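# fokstead-plates

Hello! This is the data card for the plate-clearing set we recorded for the Fokstead project. It's a small one, and I've tried to write down the things I'd want to know if somebody handed it to me.

There are 1255 episodes, all of them a person at a white table doing something with crockery. Mostly that means tilting a plate, tipping off bits of food, or sliding one plate out from on top of another. I picked rice as the main leftover and I'm very glad I did (my hoover less so!), as the grains stick and clump and you get a proper range of hard cases out of the same two plates.
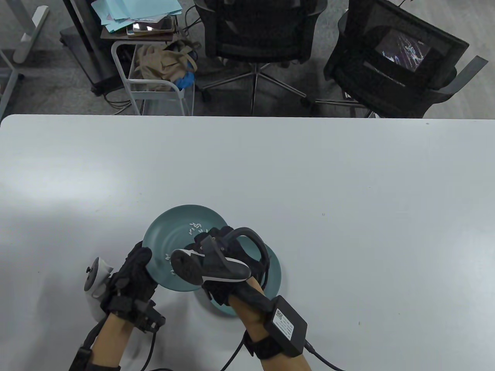

Each episode has the head camera video, the pose of both wrists and a text label. I wrote all the labels myself, so if "scrape" and "tip" look muddled in places, that's me. The two tracks are lined up in time, though the wrist poses do drift a bit when the hands cross over. I've flagged the worst ones with `drift: true` and left them in.

We trained the Stetska policy on this set with five different seeds. The best got 85 out of 100 on single plates and 79 on stacked ones, and I was really pleased with that second number! Most of the misses were the gripper picking up both plates together. Bowls are a disaster, please don't try bowls.

Splits are in `splits/`, and the test plates never turn up in training. If you used the September version, grab this one again, as the left and right wrists were swapped in one folder. Sorry!!

Related

- fokstead-cups
- pollum-drawer-tasks
- Stetska policy: training code
- Rüegg wrist calibration notes
- Pollum label viewer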